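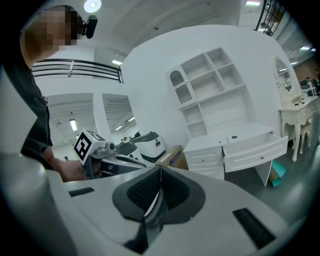
Photo: Josefien Brouwer

I love a good fault, and this one had me grinning all afternoon! We were doing drawer runs with the hand-held grippers at Dellton, with the white desk as our target, and the right gripper kept logging itself as fully closed while the pads were still apart. Out of 100 runs, 79 had the bad reading. Joris blamed the marker cube (he always does), so we swapped cubes and got the very same thing.

Then Teun ran the log next to the video, and there it was -- the zero point had slipped a little after every hard squeeze. A loose set screw inside the housing! It had been through nearly 500 squeezes since anyone last put a key on it.
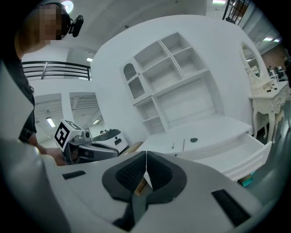 What we changed

Thread lock on that screw, plus a full open-and-close check before each batch. I also threw out all 79 bad runs, which hurt. Els wants to try correcting them in software, and I'd love to see her pull it off -- more once she's had a go.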